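IT Support Technician (Desktop Hardware)

Trultham Public Library System
Location: Hinell Branch, with travel to other branches
Reference: 573
Schedule: Full time, days, one Saturday in four
Reports to: Anqi Lü, Technical Services Manager

Position summary

The technician maintains public and staff computers at all library branches. The current inventory is 655 desktops, of which 97 are scheduled for repair or parts recovery before the end of August. The position is based in the workshop at the Hinell Branch. Branch visits are made in a library vehicle.

Duties

Diagnose and repair desktop computers, monitors, receipt printers and barcode scanners.
Replace power supplies, memory, storage drives and processors.
Install the standard public and staff system images and confirm that the catalog client, print release and session timer load correctly.
Record all work in the asset register on the day it is done, including serial numbers of parts moved between machines.
Remove and label storage drives from retired equipment before it leaves the building.
Respond to branch tickets by the next working day.
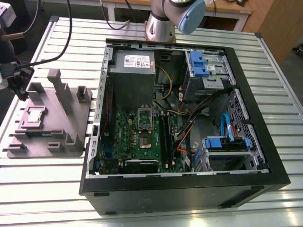
Desktop tower with side panel removed and CPU socket open.

Minimum qualifications

High school diploma or equivalent.
Two years of paid experience in desktop repair, or a completed technical certificate and one year of experience.
Working knowledge of current desktop operating systems and basic wired networking.
Valid driver's license.
Ability to lift 40 pounds and to work at a bench for extended periods.

Experience with library software is helpful but not required. Training on the asset register is given in the first two weeks by Gerasimos Economou.

Pay and benefits

The position is classified at Grade 19, Step 1 to Step 4 depending on experience. Benefits include medical and dental coverage, paid vacation and sick leave, and enrollment in the employee retirement plan after six months. The probationary period is six months.

How to apply

Send a resume, a cover letter of no more than one page and the names of two work references to Qianru Qin, Human Resources, Trultham Public Library System. Put the reference number on all documents. Applications must be received by 5 p.m. on 13th February. Incomplete applications will not be reviewed.

Selected applicants will be invited to an interview and a 45-minute practical test at the Hinell Branch. Tools are supplied.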